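Bathroom Gallery: The Upstairs Bath at Yeo

The upstairs bathroom at the Yeo house took most of the spring to finish. It had been a small bedroom with a closet, and the plumbing had to be brought up from the floor below. This page covers the finished room and the products in it, with notes on what we would order again and what we would change.

The house is the second of ours in Narurport. The first had a corner shower and no tub. For this one the owners wanted a proper bath, set away from the walls, with room to walk past it on both sides.

Layout

The room is close to square, which made it easier to plan than most. The toilet and the other white fixtures went along one wall so that the supply lines and the waste could share a single run. That left the rest of the floor open for the tub.

We tried the tub parallel to the wall first, using tape on the subfloor. It looked stiff and left a strip behind it that was too narrow to clean. Turning it on the diagonal fixed both problems. It does use up more floor — if your room is long and narrow, keep the tub straight.

Floor

The tile is a gray marble pattern with white veining, from the Olus range. We ordered 130 pieces and had a small stack left over, now stored in the attic in case one cracks. The veining is printed in several versions, so the installer opened all the boxes and mixed them before setting anything.

Grout is a mid gray. A lighter grout would have shown every footprint within a month. The floor is sealed once a year, and the job takes an afternoon with the door shut.

Tub

The tub is a white freestanding model from Stavholm. It weighs roughly 700 pounds when full, and we had the joists checked before it was delivered. Two of them were doubled up. Ask about this early, before the ceiling below is painted.

The black faucet and knobs were chosen to stand out against the white. The knobs are in a row along the far rim, out of the way when you climb in. Black hardware shows dried water spots more than chrome does. A soft cloth after each bath takes care of it, and abrasive pads should be kept away from the finish altogether.

Small furniture

A freestanding tub has no ledge to speak of, so you need a surface within reach. A light wooden oval table does the job here. It holds a towel, a book and a cup, and the rounded top has no corners to catch a hip on. The wood was given two coats of hard wax oil. Standing water still marks it if left overnight. 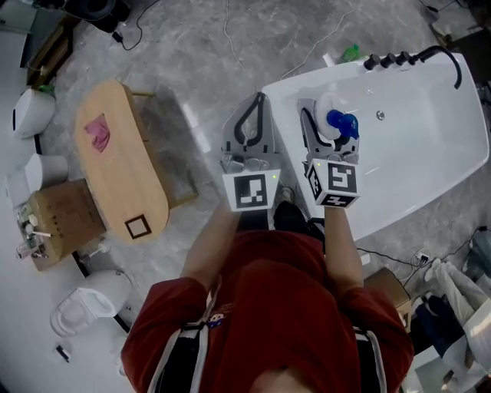 We looked at stools and a wall-mounted rack before settling on a table. A stool was too low to reach from inside the tub without leaning out. The rack would have meant drilling into the new wall, and the diagonal placement put the nearest wall too far away anyway.

The table is light enough to lift with one hand. It gets moved when the floor is mopped and can stand next to the sink if there are guests and more things need a place.

Storage

Storage is the weak point of the room. There is a wooden shelf, and that was meant to be enough. Bottles and glasses end up on the floor or wherever there is a free spot. A tall cabinet is planned for next year — 80 inches high, with doors on the lower half for cleaning supplies and open shelves above for towels.

Until then, a few boxes are used for sorting. One is for bath products and one is for spare linens. Cardboard is fine for a short time but softens in a damp room, so we would not leave it there through the winter.

Costs and upkeep

The tile and setting materials came to just over budget. The tub and faucet were bought together, which saved on delivery. We had set aside $1,000 for small items such as the table, the shelf, hooks and a mirror, and did not spend all of it.

Weekly cleaning is simple. The tub gets a mild liquid cleaner and a rinse, and the floor gets a damp mop with no vinegar in the water. The drain is small and collects hair quickly, so lift the cover and clear it every couple of weeks.

More rooms from the Yeo house, including the kitchen and the back hall, will be added to the gallery in April.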